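2023년 1월 27일, 흐리다가 오후에 비

팝업은 언제 끝나나

점심 먹고 시내에 나갔다가 Fonby 유리창에 또 새 종이가 붙은 걸 봤다. '마지막 기회'라고 크게 써 있고 그 밑에 작은 글씨로 '일부 품목 제외'. 지난번에는 '곧 떠납니다'였고 그 전에는 '연장 영업 결정'이었다. 떠난다는 건지 눌러앉는다는 건지, 종이만 봐서는 도무지 알 수가 없다. 풀 자국이 겹겹이 남아서 유리가 뿌옇다.

처음 문을 연 게 11월이었다. 옛 Manalastas 백화점 1층, 그러니까 화장품 코너가 있던 자리다. 크리스마스 선물을 한곳에서 다 살 수 있다면서 연말까지만 반짝 한다고 했다. 동네 소식지에도 실렸고 버스 정류장에도 포스터가 붙었다. 도심에 다시 활기가 돈다나. Manalastas가 문 닫은 뒤로 그 모퉁이가 쭉 컴컴했으니 불 켜진 것만으로도 반가워한 사람이 많았던 건 안다. 나도 첫날 저녁에 지나가면서 밝네, 하고 생각은 했다. 그런데 밝은 것과 활기는 다르지 않나. 주차장도 밤새 밝다.

기억나는 대로 적어 두자면 첫날은 선착순 200명에게 천 가방을 준다고 해서 줄이 은행 앞까지 갔다. 나는 안 섰다. 천 가방은 집에 넘친다. 옆집 아저씨는 섰고, 받아 온 가방을 보여 줬는데 손잡이 바느질이 벌써 한쪽 풀려 있었다. 그래도 공짜 아니냐고 하기에 한 시간 반을 서 있었으면 공짜는 아니라고 했더니 좀 섭섭한 얼굴이었다. 내가 말을 너무 뾰족하게 했나 싶어서 집에 들어와 잠깐 후회했다. 잠깐.

오늘은 비도 오고 해서 들어가 봤다. 문 앞에 카펫을 새로 깔아 놨는데 모서리가 들떠서 유모차 미는 사람이 두 번이나 걸렸다. 직원은 계산대에 한 명, 안쪽에서 상자 뜯는 사람이 한 명. 음악은 아직도 종소리 딸랑거리는 연말용이다. 1월이 거의 다 갔는데. 음악을 바꿀 사람이 없는 건지 바꿀 마음이 없는 건지.

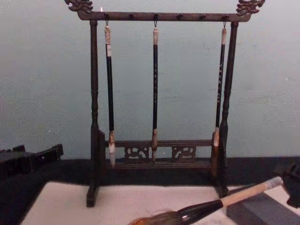 안쪽으로 들어갈수록 물건이 점점 이상해진다. 앞쪽은 초, 머그컵, 양말처럼 어디서나 파는 것들이고 뒤쪽은 도대체 어느 창고에서 왔는지 모를 것들이다. 달력은 작년 것이 그대로 꽂혀 있고, 반값 딱지가 붙어 있었다. 작년 달력이 반값. 누가 사나 싶어 한참 봤는데 정말로 한 분이 집어 들었다가 내려놓았다. 그림만 오려 쓸 생각이었는지도 모르겠다. 그렇다면 할 말은 없고.

가격표가 제일 거슬린다. 전부 원래 가격에 줄을 긋고 20% 할인이라고 적어 놨는데, 그 원래 가격이라는 것을 나는 한 번도 본 적이 없다. 11월에도 줄이 그어져 있었다. 문 연 첫 주부터 할인이었다는 얘기다. 그러면 원래 가격으로 판 날이 언제냐고 계산대 직원에게 물었다. 직원은 다른 지점 가격일 거라고 했다. 다른 지점이 어디냐고 했더니 자기도 들어온 지 얼마 안 됐다고 했다. 그 친구 잘못은 아니라서 더 묻지 않았다. 볼펜으로 손등에 뭘 적어 놓은 게 보였는데 퇴근 버스 시간인 것 같았다.

Dronidine이라는 물건

가게 한가운데 제일 좋은 자리에 쌓아 놓은 게 Dronidine이다. 침대 옆에 두는 등인데, 상자에는 '기분을 읽는 조명'이라고 적혀 있다. 등이 무슨 수로 내 기분을 읽는지 설명서를 펴 봤다. 손을 대면 색이 바뀐다고 한다. 그게 끝이다. 파란색에서 한 번 누르면 보라색, 한 번 더 누르면 주황색. 그러니까 기분을 읽는 게 아니라 손가락을 세는 조명이다.

그런데 이게 잘 팔렸다고 한다. 12월에는 없어서 못 팔았다고 벽에 써 붙여 놨다. 벽에 써 붙인 것 말고는 근거를 못 봤다. 쌓인 높이를 보면 못 팔아서 있는 것 같던데 그건 내 짐작이고, 다시 들여왔을 수도 있겠지. 다만 다시 들여왔다면 곧 떠난다는 가게가 왜 물건을 새로 받나. 앞뒤가 맞으려면 둘 중 하나는 빼야 한다.

시험용으로 꺼내 놓은 것은 보라색에서 멈춰 있었다. 내가 눌러도 보라색, 옆에 있던 아이가 눌러도 보라색. 아이 엄마가 지금 네 기분이 보라색인가 보다 하니까 아이가 아니라고, 배고프다고 했다. 오늘 들은 말 중에 제일 믿을 만한 말이었다.

회원 카드도 만들었다. 만들 생각은 없었는데 양말 한 켤레 계산하면서 어쩌다 보니 이름을 적고 있었다. 이런 데 약하다. 가입하면 바로 1000점을 준다고 해서 그게 얼마어치냐고 물으니 양말값도 안 된다. 게다가 점수는 다음 방문부터 쓸 수 있다. 다음 방문 때 가게가 있기는 하냐고 물어봤더니 직원이 웃기만 했다. 카드 번호는 1191로 끝난다. 적어 두는 이유는 내가 카드를 꼭 잃어버리기 때문인데, 잃어버려도 아까울 게 없다는 점에서는 훌륭한 카드다.

나와서 길 건너 차양 밑에 서서 양말을 다시 봤다. 회색, 울 혼방. 혼방 비율을 보니 울은 인사만 하고 간 수준이다. 그래도 발목이 안 조이는 건 마음에 든다. 오늘 저녁에 이걸 신고 쓰고 있다. 따뜻하긴 하다. 인정할 건 해야지.

집에 와서 주민 게시판을 들여다봤다. 팝업이 상설로 바뀔 거라는 글이 하나, 다음 달에 운동화 가게가 들어올 거라는 글이 하나, 건물주가 위층부터 아파트로 고친다는 글이 하나. 셋 다 확실한 데서 들었다고 한다. 이 동네에는 확실한 데가 참 많다. 작년에도 확실한 데서 영화관이 들어온다고 했었고, 그 전에는 볼링장이었다. 나는 볼링장은 조금 기대했었다. 신발까지 알아봤던 건 아무한테도 말 안 했다.

그래도 궁금해서, 시내 가게들 사정을 나보다 잘 챙겨 보는 쪽에 물어보기로 했다. 문자로 짧게 썼다. Fonby 진짜 나가는 거냐, 아니면 간판만 계속 바꿔 다는 거냐.

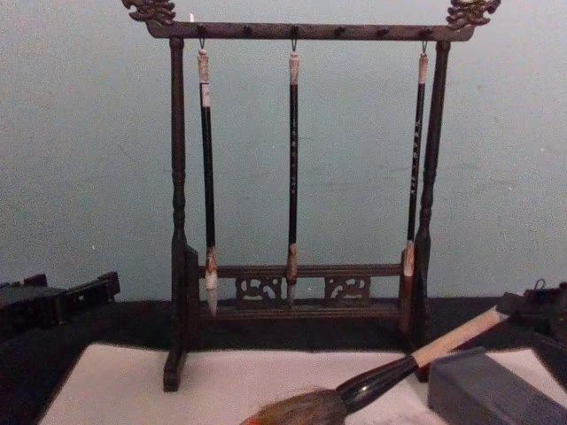
나가긴 나갈 텐데 날짜는 자기들도 모를 거라고 Nadine Dabbas가 답을 보내왔다. 임대를 한 달씩 끊어서 쓰는 모양이고, 그러니 매달 말이면 '마지막 기회'가 되는 게 거짓말은 아니라는 것이다. 매달 마지막일 수 있으니까. 그러면서 나더러 너무 그러지 말라고 했다. 비어 있는 것보다는 낫고, 거기서 일하는 애들이 다 이 동네 애들이고, 자기는 거기서 산 초를 잘 쓰고 있다고. 냄새가 좀 독하긴 해도 화장실에는 괜찮다고 했다.

비어 있는 것보다 낫다는 말을 Grevthorpe에 살면서 몇 번이나 들었는지 모르겠다. 휴대폰 껍데기 가게가 들어왔을 때도 그 말, 중고 소파 창고가 들어왔을 때도 그 말이었다. 그 말이 나오면 얘기가 거기서 끝난다. 비어 있는 것보다 못한 가게가 세상에 있을까? 있다고 해도 증명하려면 비워 놓고 비교해 봐야 하는데 그걸 누가 하겠나. 그래서 늘 지는 말싸움이다.

나도 빈 가게가 좋다는 게 아니다. Manalastas가 있을 때 3층 식당에서 수프를 먹던 게 생각나서 그런다. 수프가 맛있었느냐 하면 그것도 아니다. 짜고 미지근했다. 단추 코너 아주머니는 불친절했고 엘리베이터는 늘 2층에서 한 번 덜컹했다. 나까지 포함해서 다들 거기서 구경만 하고 물건은 딴 데서 샀다. 그래 놓고 문 닫을 때는 다들 와서 사진 찍고 섭섭해했다. 마지막 주에 그만큼 사람이 오는 걸 보고, 저 사람들이 평소에 반만 왔어도 하고 생각했던 게 기억난다. 나도 그 마지막 주에 갔다. 베갯잇을 샀다. 그 전에 간 게 언제였는지는 생각이 안 난다.

그러니까 내가 Fonby를 두고 이러쿵저러쿵할 처지가 되느냐고 하면 좀 애매하다. 하지만 처지가 애매해도 가격표는 가격표다. 줄 그은 숫자가 진짜였던 적이 없으면 줄을 긋지 말았으면 한다. 그냥 이 값입니다 하고 팔면 안 되나. 양말은 그 값이면 살 만했다. 할인이라고 하니까 오히려 속은 기분으로 나왔다.

Nadine한테 이 얘기를 그대로 보냈더니 한참 있다가, 그러면 할인 아닌 양말이었어도 샀겠느냐고 물어 왔다. 대답을 쓰다가 지웠다. 다시 쓰다가 또 지웠다. 결국 발이 따뜻하다고만 보냈다.

하나 더 적자면, 영수증에 환불 규정이 있는데 읽을수록 묘하다. 구입 후 정해진 기간 안에 '같은 매장'에 가져오면 바꿔 준다고 한다. 전화번호는 없고 주소는 옛 백화점 주소다. 매장이 없어지면 같은 매장도 없어지는 것이니 환불은 누구한테 받나. 양말은 신었으니 상관없지만 Dronidine을 산 사람은 상관이 있을 것이다. 보라색에서 안 바뀌면 어디로 들고 가야 하나. 종이에 웹사이트 주소가 있길래 들어가 봤더니 '새로운 모습으로 찾아뵙겠습니다'만 떠 있다. 이 회사는 온라인에서도 팝업을 하나 보다.

게시판에 이걸 올릴까 하다가 관뒀다. 올리면 또 비어 있는 것보다 낫다는 댓글이 달릴 테고 그러면 나는 밤늦게까지 대꾸를 쓰고 있을 것이다. 지난번 버스 노선 때 그랬다. 새벽까지 썼는데 다음 날 보니 상대는 잠든 지 오래였고 글 자체가 지워져 있었다. 영수증은 서랍에 넣어 뒀다. 혹시 누가 환불 문제로 고생한다는 글을 올리면 그때 꺼내 볼 생각이다. 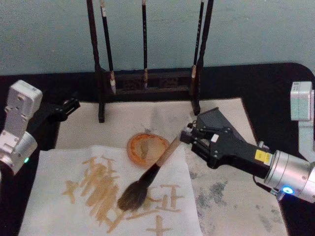 시장 쪽은 또 다른 얘기

돌아오는 길에 빵 사러 시장 골목에 들렀는데 거기도 종이가 붙어 있었다. 봄부터 토요 장터 비슷한 걸 해 볼 생각이라며 자리 낼 사람을 찾는다고 한다. '지역 수공예와 먹거리'라고 적혀 있다. 작년에도 같은 말이 적혀 있었고, 가 보니 휴대폰 충전선과 핫도그였다. 핫도그는 먹거리가 맞긴 하지. 충전선도 누군가 손으로 포장은 했을 테고.

빵집 주인은 기대가 크다고 했다. 장이 서는 날이면 지나가던 사람들이 빵도 사 가지 않겠느냐고. 작년에는 어땠느냐고 물었더니 화장실 빌려 달라는 손님이 제일 많았다고 한다. 그런데도 기대가 된다니 이런 사람은 이길 수가 없다. 호밀빵 한 덩이를 사고 잔돈은 안 받으려다가 받았다. 빵값이 또 올랐다. 여기는 줄 그은 숫자가 없다. 옛날 값 위에 새 값을 스티커로 붙여 놨는데, 살짝 들춰 보면 밑에 진짜 옛날 값이 있다. 들춰 봤다. 두 겹이었다.

비가 굵어져서 뛰다시피 왔다. 다리 건너 자전거포도 불이 꺼져 있던데 일찍 닫은 건지 어떤지는 모르겠다. 저번에 맡긴 바퀴를 찾아야 하니 닫은 거면 곤란하다. 내일 전화해 볼 것. 전화번호가 냉장고에 붙어 있었는데 어디 갔는지 안 보여서 한참 찾다가 요구르트 뒤에서 나왔다. 자석이 약하다.

저녁은 남은 카레. 빵이랑 먹으니 괜찮았다. 양말 한쪽에서 벌써 실이 한 가닥 나왔다. 당기지 말고 가위로 잘라야 하는데 당겼다.

내일 할 일

자전거포 전화.
도서관 책 반납, 한 권은 아직 안 읽었으니 연장이 되는지 물어보기.
Fonby 유리창 종이가 바뀌었는지 지나가면서 볼 것. 들어가지는 말 것.
Nadine한테 그 초 이름이 뭔지 물어보기. 살 건 아니고 그냥.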